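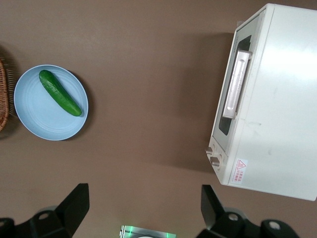

Small-kitchen storage: the bench as a work surface

A toaster oven needs more bench than its footprint suggests. The figure to plan for is the depth with the door down. On the Wilia bench used for this feature, that came to 67 cm, measured from the wall.

Chinyere Fashola, who lays out rental kitchens for Stiltinow, marks the door swing in masking tape before anything else is placed. Plates and baskets go outside the tape.

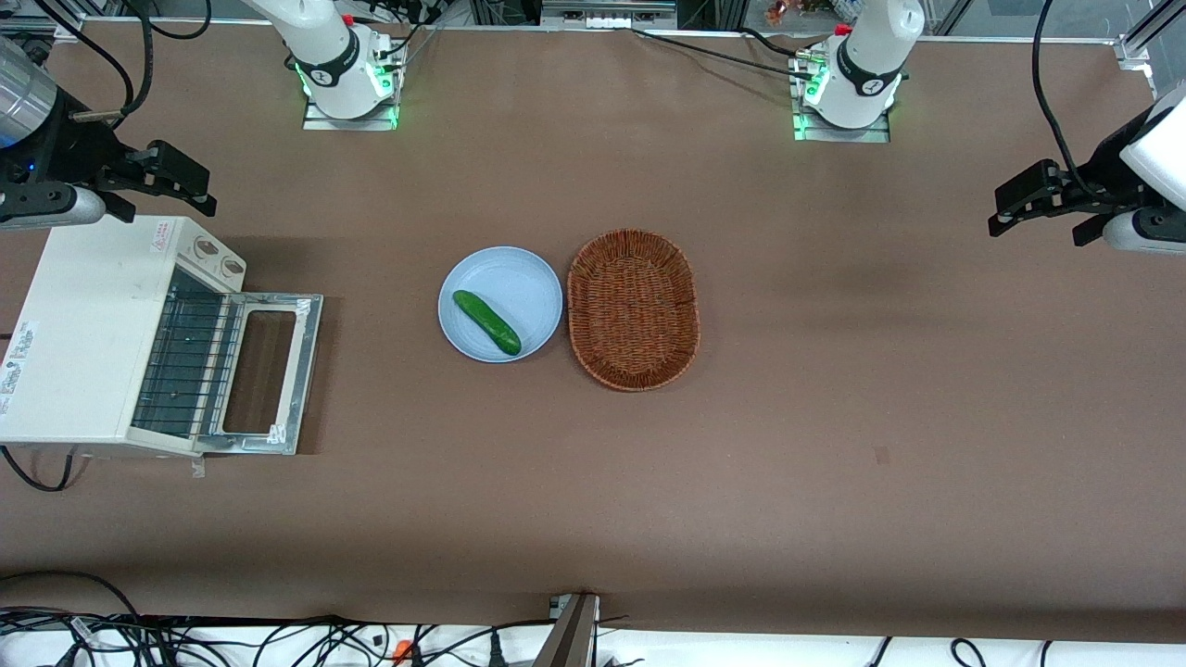

Door down: the toaster oven open, with the plate and wicker basket alongside.

Produce can wait on a plate until it is cut. A whole cucumber keeps well enough at room temperature for an afternoon, but should not sit against a heated door or on top of the oven.

Baskets suit dry goods. A shallow oval one takes bread rolls, onions or garlic. 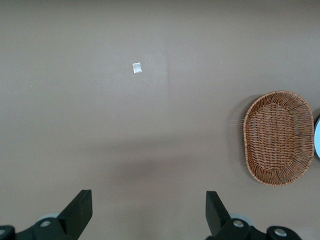 Woven bases trap crumbs along the spokes. Tip the basket out weekly, brush it with a dry pastry brush and wipe the rim with a barely damp cloth. Dry it away from the oven, as repeated heat makes cane brittle. Fashola allows 138 mm of clear bench on the handle side for setting down a hot tray.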